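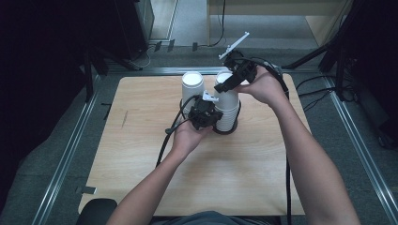

When should a demonstration be thrown out? When the gripper lost tracking, when a cable moved an object, or when the operator broke off before the task was done. A slow or clumsy run that finishes stays in.

Course notes, Danica Matoušek, week 3

Cup stacking, two hand-held grippers. Check cable slack on both sides before each run – a loop near the stacks counts as a fault if it drags. Log rejects by number, with the cause. The Rathore set lost 113 runs out of 2,000 to unlogged causes.

Filed under: Teaching, Data Quality
2 shares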